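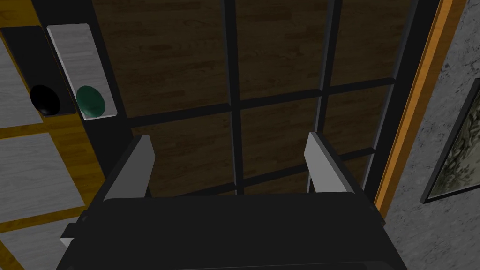
Dark brown wood with the plank grain showing. Computer rendering.

03/07/2026

The town of Long will open a reuse yard for salvaged lumber and household fixtures in August, after the town board approved the plan in a 5-2 vote. The yard will take in boards, doors and cabinets from homes being remodeled or torn down and sell them to residents at low cost.

It will operate out of the former Plutico feed warehouse on the east side of town. Jomuno, a building supply company, has agreed to lease the warehouse to the town and will keep using the rear loading dock.

Oriana Garrido, who will manage the yard, said contractors in Long now haul most usable material to the county landfill and pay by the load.

"A lot of what goes in there is solid wood," Garrido said. "People ask us every week where they can buy it."

Under the rules adopted by the board, painted wood will be accepted only if the owner can show it has been tested for lead. Upholstered furniture, mattresses and treated deck lumber will be turned away. Drop-offs are free for residents. Contractors will pay $500 a year. 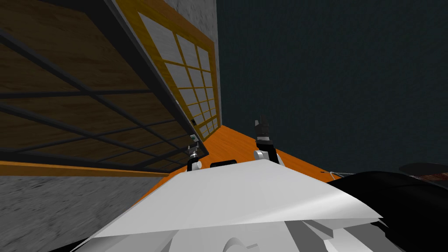

A room in a computer rendering, with a cabinet at left.

Board member Deming Pan voted against the plan, saying the town had not budgeted for winter heating. Riku Murakami, who voted in favor, said the board would review costs after 14 months.

The warehouse needs a new sprinkler line and a wider front door before it can open. Bids for that work are due at the town office next month.

Contact the newsroom | Copyright 2026 | Back to top

We use cookies to remember your settings and measure site traffic. Accept | Manage choices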